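Greifen lernen aus der Kiste: Ein Gespräch über die Software von Wollia

Bei Wollia in Getorberg schreibt ein kleines Team die Software, mit der Roboterarme ungeordnete Teile aus Behältern greifen. Das Programmpaket heißt Piltness. Wir haben mit der Leiterin der Entwicklung gesprochen, die ihren Namen nicht in der Zeitung lesen möchte.

Am Anfang, erzählt sie, habe man jeden Griff einzeln geplant. »Das war genau, aber langsam. Für jedes neue Objekt mussten wir ein Modell anlegen.« Heute schlägt ein Netz 1000 mögliche Griffe vor, und der Planer prüft, welche davon ohne Kollision mit der Wand erreichbar sind. Übrig bleiben oft nur 4. »Mit diesen rechnen wir dann ordentlich weiter.«

Schwierig sind für die Software Dinge, die glänzen oder durchsichtig sind, und auch die Behälter selbst. Blech spiegelt, und die Tiefenwerte am Boden werden unruhig. Eine Haarbürste wiederum hat einen Griff und eine Walze, die sich für die Planung sehr verschieden verhalten.

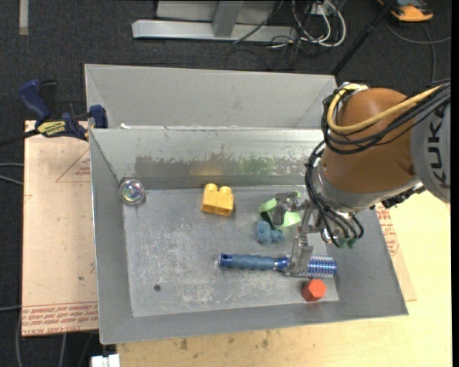
Mangubat hält die Kollisionsprüfung trotzdem für den wichtigeren Teil. Ein mittelmäßiger Griff koste nur einen neuen Versuch, meint man dort, ein falscher Weg am Rand der Kiste aber koste einen Finger.

Die Entwicklerin widerspricht nur halb. »Beides muss zusammen laufen. Wir haben die Prüfung im Juli neu geschrieben, sie braucht jetzt 90 Millisekunden.« Wenn 2 Griffe gleich gut bewertet sind, nimmt Piltness denjenigen mit dem kürzeren Weg zurück nach oben. Diese Regel steht noch fest im Code, und sie möchte sie gerne einstellbar machen.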